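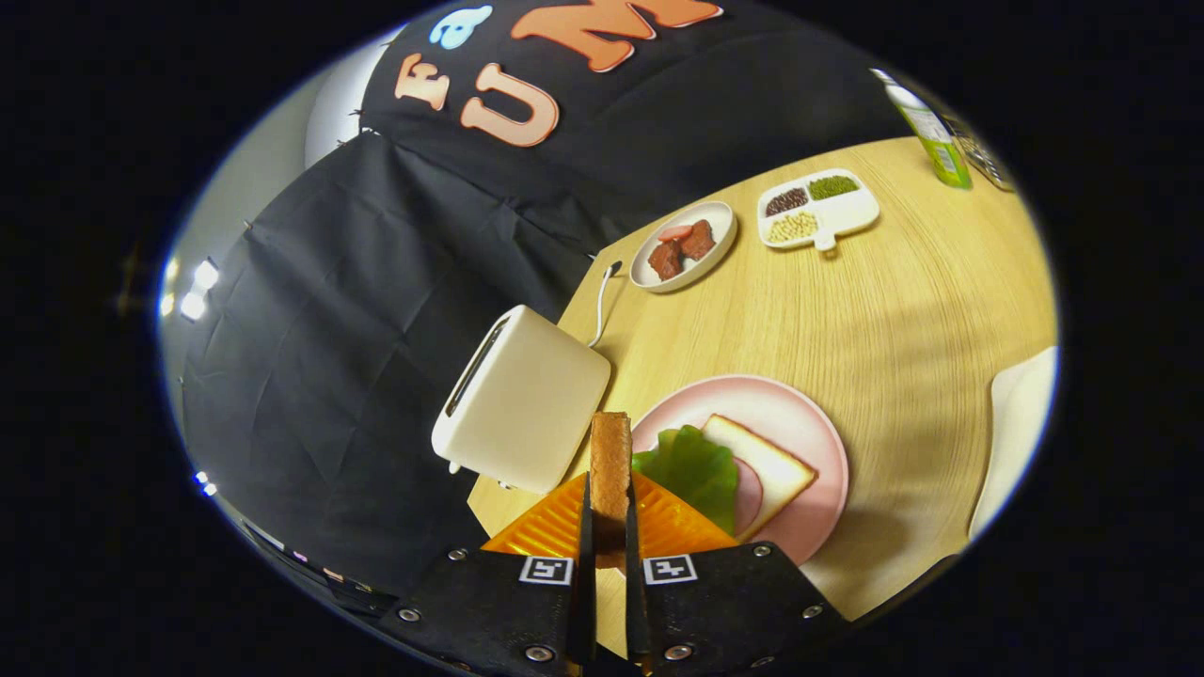 Figure 2. Sandwich station during assembly, with the toast on edge beside the two-slot toaster and the fillings on the pink plate.

3.2 Table layout and order of assembly

The breakfast task was set on a round light wooden table. A round top has no natural front edge, and earlier work on meal preparation (Tang and Vlček) used rectangular counters, where ingredients tend to be lined up along the back. On the round table the items settle into two zones. The near zone holds the toaster and the plate on which the sandwich is built. The far zone holds the remaining food, which in Figure 2 includes two pieces of cooked meat on a small white plate and, to the right of it, a white divided tray with three compartments.

We recorded 82 assemblies over the study period. In 58 of them the plate was started before the bread had been toasted, usually with lettuce or ham. In Figure 2 the pink plate already carries a ruffled lettuce leaf, a slice of ham and a slice of white bread, the last lying diagonally and partly covering the ham. We code this arrangement as "open": the fillings remain visible and no second slice has been placed over the whole. A plate is coded "closed" only when the upper slice covers the filling on all sides, apart from lettuce, which often extends past the crust and was ignored.

Toast orientation was coded separately. A slice held on edge, as in the figure, shows only its crust, and the browning of its faces cannot be judged from that view. Such instances were left unscored for browning -- 30 in total -- and kept in the analysis of order.

The toaster cord was treated as part of the layout. Where it runs across the tabletop toward the far zone, it divides the surface, and plates were seldom set down on top of it. Participants in the Tistmont sessions moved the cord more often than those in the Dison sessions, but the difference is small and we do not interpret it further. Section 3.3 describes the coding of cleanup.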